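Sorting and pairing socks: speaker notes
Lieselotte Kettler, Riis household skills evening, Sep 28, 2024

Slide 1. Scope
Start without the biography. Topic is the last stage of the laundry, after drying and before the drawer. Washing temperatures are covered in the July handout, copies by the door. If asked about wool, refer to the handout.

Slide 2. The load
My test load at home is 30 socks, mixed adult and child sizes. Pairing from a heap means picking one sock and searching the rest for its match. With 30 socks this is slow but tolerable. With 80 it is not. Say the two numbers and pause. People will recognize the second one.

Slide 3. Surface
Use a flat surface with a definite edge. A round woven mat works well on a table or a bench. The edge limits the spread, and the coarse weave keeps thin socks from sliding. Plain beige or white is best for dark socks. Avoid patterned bedspreads.

Lay each sock flat, full length, heel visible. Do not stack at this stage. Leave a gap between neighbors so the colors can be compared side by side.
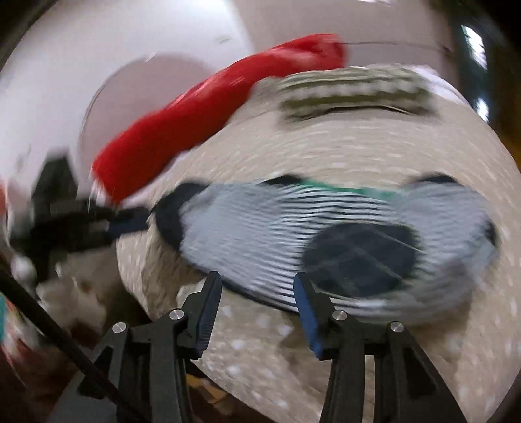

Slide 4. Order of comparison
Compare the heel first, then the toe, then the cuff, then the main pattern. Striped socks from the same multipack often share the stripe and differ only in the heel or the band at the cuff. Ernia sells a set built this way, and I mispaired it for most of a year. Plain red or plain black socks go last and are matched by length and by wear at the sole.

Slide 5. Joining the pair
Three methods: fold in half, roll, or turn one cuff over the other. The turned cuff holds best in a basket but stretches the elastic. I fold. Demonstrate once at normal speed and once slowly. Hold up the folded pair so the back row can see it.

Slide 6. Singles
Singles go in a small bag, not back in the drawer. Check the bag every 2 loads. After 10 loads, an unmatched sock becomes a dust cloth. The Horance drum at my sister's place catches small socks behind the door seal, so run a finger around the seal before deciding that one is lost.

Slide 7. Practice
Each table gets one bag of socks. Allow 10 minutes. Walk the room and correct heel orientation only. Collect all the bags before the break; the Pornska group needs them afterward.

Questions. Mesh bags will come up. They work if closed fully.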